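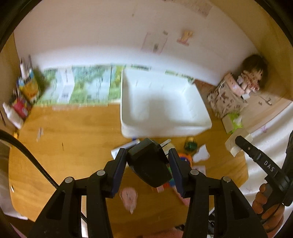

3 min read

Search questions, tags, people

Racehorse shares: do I get anything if the horse's name ends up on a product?

Asked by Anjani Setiawan, Thursday
Tags: horse racing, ownership, sponsorship

OK so I own a tiny piece of a racehorse and I'm confused about money, which I gather is normal. I bought one share out of 200 in a filly called Marnotar last August through a syndicate. It was a birthday present to myself and I've loved every minute, even the race at Conaldale where she finished next to last and my hat blew onto the track.

Anyway, she's won three in a row now and people are starting to notice her. We got a group email saying a feed company called Tanoli wants to put her name and face on a supplement bag, and that the managing partner is "in talks." There's nothing in the email about what the rest of us get. I dug out my agreement (36 pages, small type, I read maybe ten of them when I signed) and it goes on forever about prize money and vet bills and what happens if she's sold. The word "sponsorship" shows up once, in a list of things the managing partner can sign for. Nothing on how it gets split.

Do I have a claim to any of it? One two-hundredth of a feed bag isn't going to change my life, I just don't want to be the person who never asked. And could they change her name for the sponsor? I'd hate that, I have a sweatshirt.

1,088 views

3 answers

Satish Joseph
I've had small shares in six or seven horses over the years, so take this as one owner talking, I'm no lawyer.

Go back to the agreement and look for "income," "revenue" or "receipts" in the definitions at the front. A lot of these never mention sponsorship in the payout section, but they'll define income as anything earned by or through the horse, and then the payout section splits "income." If yours does that, you've got a decent argument that you get your share like you do with purses. Mine was worded that way and the sponsor money just showed up as a line on the quarterly statement, after the manager took his cut. His cut on that was up to 40 percent, by the way, way more than he took out of purses. Perfectly allowed, it was in a schedule at the back I'd never looked at. So look at the back too!

The other way it goes is that what you bought is a lease share or a "racing experience" membership, where the company keeps the horse and everything that comes with her and you get prize money plus the fun days out. In that case you probably get nothing from the feed people.

I'd email the managing partner and ask three things: who is the contract with (him personally, or the syndicate), where does the money go, and will it be on the statement. Keep it friendly. Our guy was glad to have it in writing before the check came.

On the name, a registered name can sometimes be changed, but there are rules on when and it's harder once a horse has raced. Ask whoever handles registration where you are. I've never seen it done for a feed bag.

Helpful? Yes 14

Waltraud Imhof
Don't count on it. I was in a partnership with a gelding named Skallden and all we got out of his sponsor was a blanket, and the blanket went to the horse.

Helpful? Yes 9

Hammad Marwat
Mostly agree with Satish. One thing I'd add is to check whether there's a vote. Ours says any deal over a certain dollar amount has to go out to the shareholders first, and "in talks" might mean that email is still coming. Also ask what happens to the deal if she's sold or retired halfway through, because we had a saddle pad sponsor who wanted some of their money back when our colt got hurt, and it came out of the kitty. Everybody got a bill. Mine was small but I was pretty sore about it.

And save whatever they pay you for tax time, it goes in with the rest.

Helpful? Yes 5

Comment from Anjani Setiawan
Thank you all! Found it, page 31, "all sums arising from the Horse." Writing to him tonight. Waltraud, was it at least a nice blanket?

Comment from Waltraud Imhof
It was itchy.

Comment from Takumi Okabe
Following, I have a share in a trotter and now I need to go find my paperwork.

12 shares
6 comments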